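Comparing Two Grippers on a Shared Tabletop Cell
Lekberg Automation Laboratory, Operator Guides

Purpose

This guide explains how to compare two grippers under equal conditions on a two-arm cell. It applies to staff and visiting users who have completed the Lekberg safety orientation. The Kavness and Brakico grippers are used throughout, but the steps apply to any pair that fits the same flange.

Before you begin

Confirm that both arms are stopped and that the emergency stop is within reach. Fit one gripper to each arm and tighten the flange screws in a cross pattern. Leave enough slack in each gripper cable for a full turn of the wrist. Set the speed limit to 60 mm/s and the grip force to 2 N on both controllers.

Lay the mat flat and place everyday desk items on it. A laptop, a mouse on its pad and a coiled power cord give a useful range of shapes. The cord is the hardest of these to pick up cleanly and should be left for the final round.

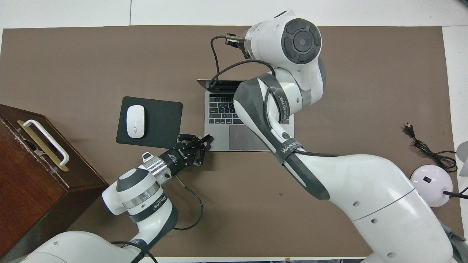

LEKBERG, Friday, June 4, 2021

Running the comparison

1. Open both grippers fully and move the left arm to a point just above the mat. Record the height shown on the controller.

2. Check the path of the right arm before each move. Where its forearm must pass over the laptop, raise the elbow first and keep the other arm still.

3. Start with the mouse. Approach from directly above, close the fingers and lift by 100 mm. Hold, then return the mouse to its pad.

4. Repeat with the cord. Grip a single loop, and stop the trial if the cable catches on another item.

5. Exchange the grippers between arms and repeat steps 1 through 4. Results taken from one arm only will not be accepted.

Recording results

Enter each trial on the Gittins form as a hold, a slip or a miss. A complete comparison contains 58 trials. Trials ended by an emergency stop must be entered with a short note and run again at the end of the session.

Changes to this procedure require the approval of Farzana Weerasinghe, Laboratory Manager. The next revision is due in July.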